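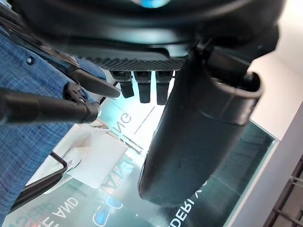
Progress report: example collection for the Lavumitz handling project

This report covers the work done since the last payment and what we plan to do with the next one. It was put together by Damián Manríquez from the operator logs and the review sheets.

Where we stand

The agreement calls for 2000 usable examples of the arm handling small shop goods, each one recorded from start to finish while a person guides the arm. We had hoped to be further along by the end of February, but the number of examples that pass review is growing at a steady rate now and we do not plan to ask for a change in the total.

An example counts as usable when the wrist video, the joint positions and the gripper opening all line up in time, and when the task note written by the operator matches what a second person sees on playback. Both checks are done by hand. We looked at doing the second one by script and decided to leave it until there is more data to test the script on.

Sites

Recording has moved out of the lab and into working rooms, as agreed in the plan. The Toledo site came first and has given us most of the material so far. Bistus was added after that. The wrist view at a real site takes in much more than it did in the lab: a black cylinder near the gripper, a person in a denim shirt on the left, glass with white lettering that reads backward, a plain white wall. We want that variety in the set. Models trained only on the lab recordings did poorly when the background changed, and this was the main point raised in the last review.

Glass is still the hardest part. Bright streaks and reflections in a panel behind the object confuse the depth estimate, and we lose more examples to this than to any other single cause. For now we keep those recordings in a separate folder and do not count them toward the total. Dark objects under a dark gripper are the second problem. The outline is clear when there is a bright background behind it and poor when there is not.

Review results

In the latest batch we submitted 84 examples for review and 5 were turned down. Four of those had a gap in the gripper signal. The other had the wrong task note and could have been fixed, but the operator was no longer sure which task had been meant, so it was dropped.

The gap was traced to the Juker logging software, our own tool, which stopped writing when the disk was busy. A fix went in the same week. Earlier batches were checked again for the same fault -- this took longer than the fix itself -- and the affected examples have been taken out of the count.

Staff and training

There are 4 trained operators. New operators practice on the lab arm before they go to a site, and their practice runs are not included in the data. People who work near the arm at a site are told about the recording and sign a form. Faces are blurred before the files leave the site machine.

Spending

Travel to Bistus cost more than planned and storage cost less. The two nearly cancel out. The spare wrist camera in the equipment line has not been bought yet. We would like to carry that money over into the next period and ask for your approval by reply to this report.

Next period

Recording will continue at both sites in the morning hours, when the rooms are quieter. We will ask operators to vary the starting position of the arm more than they do now, as too many recordings begin from the same pose. The first training run on site data only will start once the recheck of the task notes is finished. Results from that run will be in the next report, along with a short note on the glass recordings and whether any of them can be saved.

Questions about the count or the budget can go to Damián Manríquez. The review sheets are in the shared project folder.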